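3.2 The washstand setting

Of the settings in the Hommont apartment, the washstand has the fewest objects and the least free surface. It consists of a marble-look counter with a white sink basin set into it and a cabinet front below. The objects of interest are the toothpaste and the cup. Figure 4 shows the setting at four moments.

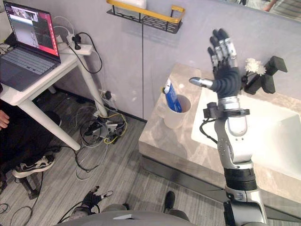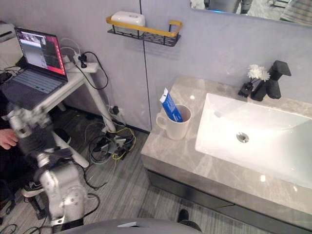
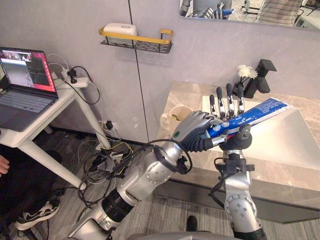
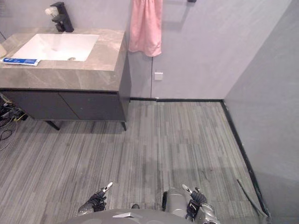 Figure 4. The washstand setting, four views.

We chose toothpaste because it has no single accepted place in a home. In the Chuensuk household survey, which we used to plan the settings, people kept the tube in a cup, in a drawer, on a shelf, or wherever it was last put down. Many of them named more than one of these. A tube standing in a cup was called tidy by nearly everyone who answered. A tube lying by the sink split the group: some saw it as put away and some as left out.

For this reason we do not score the washstand by a fixed layout. An end state is accepted as tidy if it meets the following conditions, which were set before any sessions were held:

The tube is on the counter or in a container on the counter.
The tube is closed.
The basin is empty.
No object extends past the front edge of the counter.

The last condition caused the most disagreement between raters. The counter is narrow in front of the basin, and a tube laid there can be parallel to the edge and still sit very close to it. Raters were told to judge only whether any part was past the edge and to ignore how likely it was to be knocked off. After this change, we dropped a separate "at risk" label that had been used in the Sestum pilot.

The cup was treated as a container and as an object to be tidied in its own right. Its place on the counter was left open. Moving it closer to the wall did not change the score, but laying it on its side did.

Each end state was rated by 5 people on a scale from 0 to 100. Ratings were collected in May through the Plumumbridge panel, and the wording shown to raters is given in Appendix B.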